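Hello Agnese,

You asked for something you could read over a cup of tea, so I've left the big tables in the appendix and I'm writing this the way I'd tell it to you in the corridor. It covers the Pilen money since the spring, and it's about doors. Bathroom doors, mostly!

Quick reminder of what we promised. Pilen is our way of getting a two-armed robot to find, grasp and turn a lever handle in a home it hasn't been trained in. The old method learned from one camera at the head. The new one learns from the head and both wrists together, and it has to decide for itself which view to trust at each point of the approach. That last bit is the research. The rest is a lot of driving, carrying and charging of batteries.

We set ourselves a target of 1035 recorded approaches by the end of this period and we've got 1122, so I'm pleased with that. Edvin Kvam did most of the operating and Aušra Luik did most of the checking, with Sandro Dal Bello filling in whenever either of them needed a rest. The homes came through Postari, who have been lovely to work with and very patient about our boxes in hallways.

Bathrooms are where the old method fell over, and I'd underplayed that in the proposal. It's the shiny surfaces (tile, glass, varnish) and the fact that the arms have so little room to swing before they meet a basin or a shower. 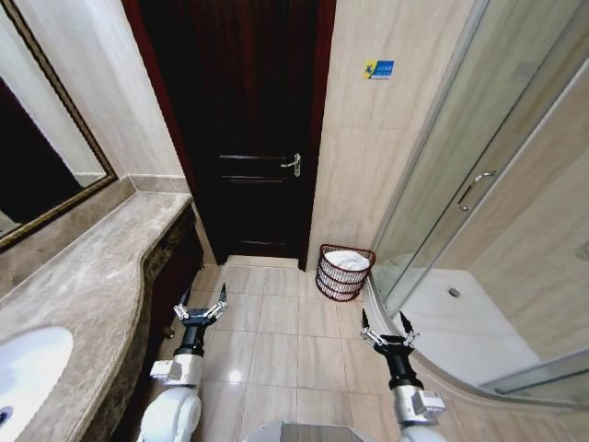 We changed the starting posture in May and it made more difference than anything clever we did in the software. Both arms now come in low and forward with the grippers open, and the base doesn't move again until the planner has picked an arm. Before that, Edvin was spending half his day backing the thing out and lining it up again. I should have listened to him in the winter, when he first asked for it, and I've told him so.

Now, the method itself. The head view is good at "there's a door, and the handle is on that side". It's poor at the last stretch, when the arm starts getting in its own way. The wrist view is the other way round: very good close up, and easily muddled further off, particularly on dark polished wood where the highlights along the mouldings look a bit like a thin metal lever to the network. Horacio Huenchumán wrote a small scoring step that compares the two and hands over gradually. We tried a hard switch first and it was dreadful, with the arm dithering back and forth right at the changeover.

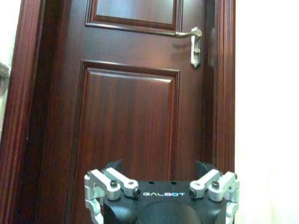
For the proper test we kept back 200 approaches that the network never saw in training. Aušra marked them by hand without knowing which method had made which prediction. The gradual handover put the grasp point on the lever more often than the head view alone, and the gain was biggest on dark doors with silver handles, just the group I was worried about. On pale painted doors the two methods come out nearly level. I'd hoped for more there, but fair enough.

What still goes wrong: the choice of arm. When there's a bin or a basket on the floor near the handle side, the planner gets nervous and picks the far arm, then runs out of reach. Zulby, our obstacle map, is too cautious with things that have open sides and treats the whole outline as solid, plus a margin. Sandro has a fix half written, and I'd like to give him the time to finish it properly.
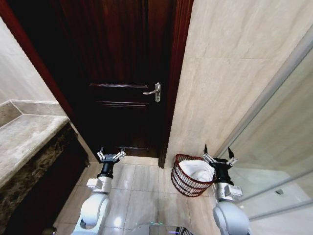
*Bathroom door, head view: both grippers open, the right one beside the basket.*

Money next, and it's short. We're inside the budget. The one surprise was replacement fingertips, which wear faster than I'd allowed for, and I'd like to move 500 euros from travel to parts to cover them. Could you let me know if that needs a form or if your yes by email will do?

For the next stretch I want to finish the Zulby fix, run the arm choice test again on the same held-back set, and then start on actual turning and pulling, where the force readings come in. Baranauskienė has offered us two more flats with older doors and stiff latches, so that should keep us humble. The draft paper will be with you in November, and Horacio is already fussing over the figures.

Do ring if any of this is unclear. I'm in most mornings.

2020-08-22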